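Search this site Search Menu

Reading time: 2 min

3.2 Sweeping of small parts

In the second task, the small parts lying on the work mat must be collected with a dustpan and a hand brush. We observed that light parts often roll under the lip of the dustpan when the brush is moved too fast. Figure 4 shows a layout with two parts close to the lip.

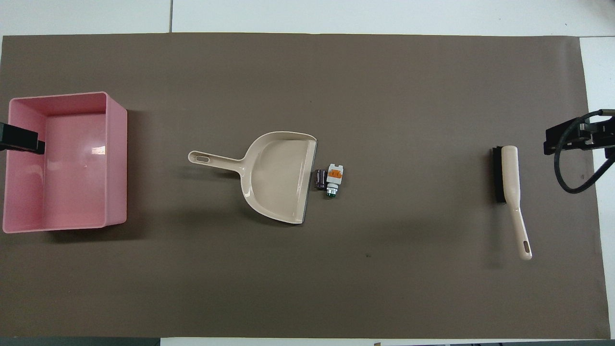

Department of Workplace Studies, Clonlow

Figure 4. Dustpan, hand brush and two small electronic parts on the mat, with a pink bin at the left.

The brush has dense black bristles, and its handle was kept at a low angle in all 51 trials. Following Hegyi, we count a sweep as complete when both parts are behind the lip. The bin is used only after this step.

We use cookies to improve your visit. Accept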